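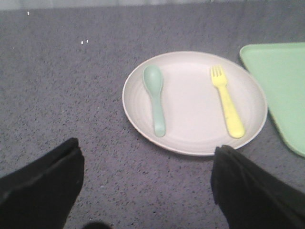 Heywood Sound Archive, Publications Office
November 20, 2025
Filed under: Interviews, Independent Labels

The Archive met with the drummer of Flivar at the offices of Anitz, the label which will reissue the group's only album in December. Flivar played street punk in community halls and licensed clubs, and the original pressing has been out of print for 28 years. The drummer, who asked that the members be identified by instrument only, as they were on the first sleeve, spoke on behalf of the group.

Asked how the reissue came about, the drummer pointed to the master tapes. "The bass player had them in a garage. We assumed they had been erased, as the studio usually reused its stock. Anitz paid for the transfer before there was any agreement to release them, and we appreciated that."

The new edition contains 16 tracks, four of which were left off the original programme for reasons of length. Two are early versions of songs later recorded for the Skernik compilation. The drummer was reserved about their quality. "The tempo wanders. I would have preferred to leave one of them out, but the others outvoted me."

On the question of language, the drummer confirmed that the group's decision to sing partly in a regional dialect had been debated at length. "The singer wrote that way from the beginning. Some promoters asked us for a set in English only and we declined – it cost us a tour. People now write about it as a manifesto. At the time it was how he spoke at home."

The interview turned to the group's audience. Flivar kept a handwritten ledger of engagements, now deposited with the Archive, which records 51 concerts and the fee received for each. The largest attendance noted is 228, at a benefit evening for locked-out dock workers. "The fee column for that night says nil, and that is correct. We also lost a cymbal stand."

The label has retained the original artwork, with the colour of the lettering restored from a surviving proof. A booklet of lyrics, with translations, accompanies the vinyl edition. The compact disc will carry a shorter version.

The drummer did not rule out a further performance, although none has been scheduled. "The guitarist lives overseas and has not played standing up for a long while. We have talked about rehearsing. We have not talked about a date."

Flivar's ledger may be consulted in the Archive reading room by appointment. Orders for the reissue should be directed to Anitz.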